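The Russide Water Dispute and the Making of a Local Council

Student project report by Leonie Pearce
1 November 2020
3 min read
14 shares

This report examines how a quarrel over drinking water brought an elected council to the town of Rumthorpe. It is based on the minute books of the parish vestry, the letters of the Jurwood estate and the surviving rate lists. The project was carried out over one term and was limited to material open to students.

At the start of the period Rumthorpe had nearly 2,000 inhabitants, most of them living in Russide, the low quarter beside the tannery. The vestry met in the church and was controlled by the larger ratepayers. Russide had three public wells. The estate owned the land on which two of them stood, and its steward closed both in March after a disagreement over repairs.

A petition was presented to the vestry within the month. It carries 318 names, of which 33 are marks made by people who could not sign. The wording is respectful, but it asks plainly that the parish should take the wells into its own care and meet the cost from the rates.

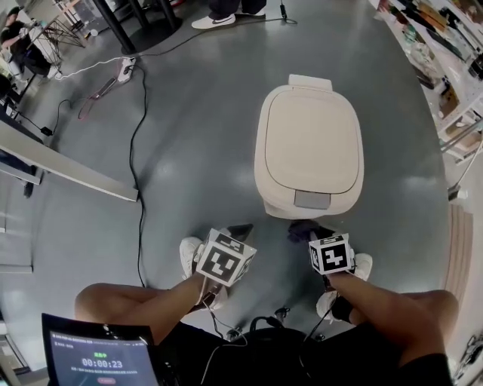 The vestry refused. Its minutes record only that the matter was "not one for this body", and the steward's letters suggest that he had been told of the decision beforehand. The petitioners then wrote to the central authorities, who sent an inspector. His report was critical of both the vestry and the estate, and recommended that a local board be elected.

The first board included two Russide tradesmen. Its early minutes deal largely with pipes, drains and the wages of the surveyor. The wells were reopened under a lease from the estate, on terms the board considered high.

The main weakness of this study is the loss of the second rate list, without which the petitioners' occupations cannot be fully traced. Further work on the Jurwood letters is recommended.

3 comments

M. Hale: Is the petition on display anywhere?

tannerylane: My family lived in Russide. Very pleased to see it written up.

Gwen: Does the lease give the yearly rent?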